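Budget for a second gripper: buy spare fingers now or wait?
Forum: Equipment and Purchasing

qdeng_lab
12 Nov 2021
Hello all. I prepare the equipment plan for our small group and I must send it before the end of the month. 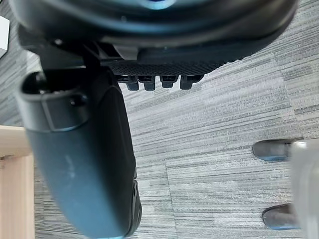 We have one arm with a Drovano gripper and we want to order a second one in April. The quote from Sundard has the gripper, the cable and one pair of fingers. Extra fingers are 884 per pair, and I wanted to put 2 pairs in the plan. My colleague Meifang Xiong thinks this is too much money for parts that will lie in a drawer. What do you do in your labs?

claeys_fan
Buy the spares with the gripper. We waited, and the delivery took 9 weeks. All this time the arm was standing still and we were paying for the room.

tobor77
I don't agree with 2 pairs. One pair is enough for a single shift. How many hours do you run?

qdeng_lab
We run 600 hours in a year, maybe a little more next year. Mostly picking up light things from the floor and from a low table.

tobor77
Then one pair, really. For light objects the fingers get scratches, but scratches are not wear. I would put the rest of the money in the service contract.

claeys_fan
Service contract from Sundard does not cover fingers, please read page two of it. They call them "consumable." I had a long discussion with them and I lost.

mxiong
I am the colleague :) My point was a bit different. If we take a Dringate gripper for the second one, the old fingers don't fit, so the spares serve only one arm. First we should decide the brand, then count the spares.

claeys_fan
Fair point. But mixing brands costs you also in training and in software.

qdeng_lab
Meifang is right that I did the order wrong. I will write two versions of the plan, one with the same brand and one pair of spares, one with Dringate. Does somebody have a recent quote from Dringate with the mounting plate included?

tobor77
Mine is from last year, the plate was a separate line. I'll send you a private message.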